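From: Leandro Peñalver
To: Skadton list
Subject: Re: Trenar EP, has anyone got the vinyl?

Gertraud Danzer wrote:
> Did anybody get to the Trenar launch on Friday? I've only heard
> the single and I'm on the fence about the record. Is the rest as
> slow? Also, is it true there's a horn section on side two?

Hi Gertraud,

I went, and I've had the record on every night after work! The single is the slowest thing on there by a mile. Side one opens with Plurkby, a proper mid-tempo groove with that lazy organ he used to favour, and then it goes straight into Mayrhofer, my favourite so far. Gorgeous harmonies in the last chorus — I keep lifting the needle to hear them again.

Yes to the horns. Only 2 tracks, but they're loud and cheerful and a bit ragged in the best way. Live they stretched the second one out for ages and the whole room was singing the bass line by the end.
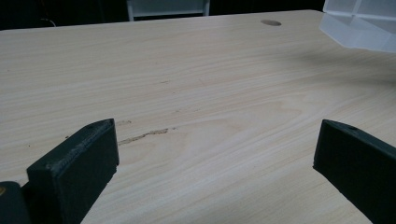 Pale wood-grain tabletop

Pressing is 508 copies, odd number, don't ask me. Mine is quiet with a tiny bit of crackle before the last song. It was 20 dollars at the door, and I think the shop is asking the same plus postage. The lyric sheet has the wrong running order for side two, so go by the labels.

He said there'll be more shows in March, bigger room this time, holds 800. I'd go again in a heartbeat. Anyone else on the list keen?

Cheers,
Leandro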